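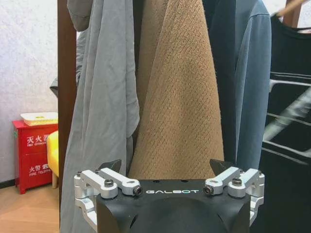
Clothes rack

A clothes rack (also called a clothes rail, or in some homes simply "the rail") is a piece of furniture on which garments, towels and other household cloth are hung, whether to air, to dry or just to be kept within easy reach. It does much the same work as a wardrobe, only without the doors, and a good many people who bought one to tide them over have grown so fond of it that the wardrobe never came.

Use

Long garments are usually given the ends of the rail, where they can fall freely, while shirts and jumpers share the middle. Towels are often hung among them, and a thick woven one does like a bit of space on either side (it holds on to damp far longer than a thin shirt will). Hooded tops are best hung with the hood pulled out to the back, so that the collar keeps its shape.

Arrangement

Habits vary a great deal from house to house. In her household handbook The Open Rail, Mahnaz Golestani suggests sorting by length first and colour second, and leaving a gap of 2 fingers between hangers. Asabe Tijani, writing in the home quarterly Jallis, prefers to sort by the day each thing will be worn, and is rather forgiving of anyone who gives up by Thursday.

See also: Airer, Coat hanger, Towel rail, Wardrobe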